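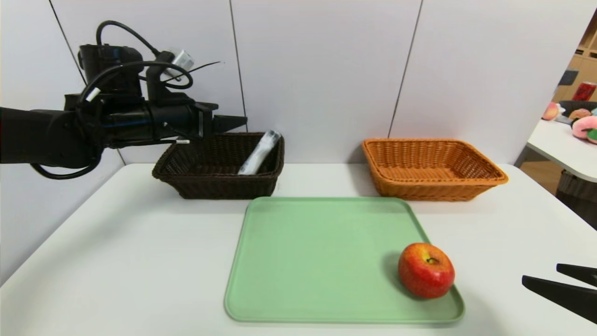
Shop Baskets Throws Kitchen Linen Sale Basket

Shop > Table linen > Runners and cloths > Drandinance linen tablecloth

Drandinance linen tablecloth, washed finish

We've had this cloth on our own dinner table since the spring and we still get a little thrill every time it comes back off the line! The Drandinance is a mid-weight washed linen, soft from the first day, with the sort of relaxed crumple that makes ironing feel a bit pointless (though it does press up beautifully if you like a crisp edge for Christmas).

The yarn is spun and woven by Kratochvíl, a small mill that has been making table linen for longer than we've been selling it, and they finish each piece with mitred corners and a double-stitched hem. We asked for a slightly deeper hem than their usual one and they said yes straight away, so that's 70 mm all the way round. It gives the cloth a lovely weight at the edge and it hangs properly even on a breezy terrace.

Colours are Oat, Slate, Brick and a green called Hisik that we can't stop looking at. It's a greyish, mossy sort of green, darker in the evening, and it looks wonderful with plain white plates. Brick is the one to choose if your household is fond of tomato sauce. Oat is the palest and shows red wine, so keep a bit of salt handy.

Size and fit

The square cloth is 132 cm each way, which suits a small kitchen table or can be laid cornerwise over a bigger one. For long tables we'd put two down with a generous overlap in the middle. Linen relaxes with use and tightens again after a wash, so don't worry if it measures a touch small fresh from the machine, a quick tug while it's damp brings it back.

Washing

Wash at 40 with similar colours and skip the fabric softener. Line dry if you can. A short tumble on low is fine, but take it out while there's still some damp in it and smooth it flat with your hands. The darker colours let go of a little dye in the first couple of washes.

Matching pieces

Napkins come in packs of 10 and are cut from the same cloth, so the colours match as long as you wash them together. The Hisik napkins are back in December after selling out twice. We also keep plain runners, which are great on a sideboard or across the foot of a guest bed.

Collecting from us

The full range is out on the shelves at our Ulville shop, and you're very welcome to unfold things and have a good feel. If you'd like to see a colour against your own curtains, ask for a swatch and we'll pop one in the post.

Related items
Drandinance napkins, pack of 10
Drandinance table runner
Kratochvíl glass cloth, blue check
Waffle hand towel, Slate
Ulville beeswax candles, tall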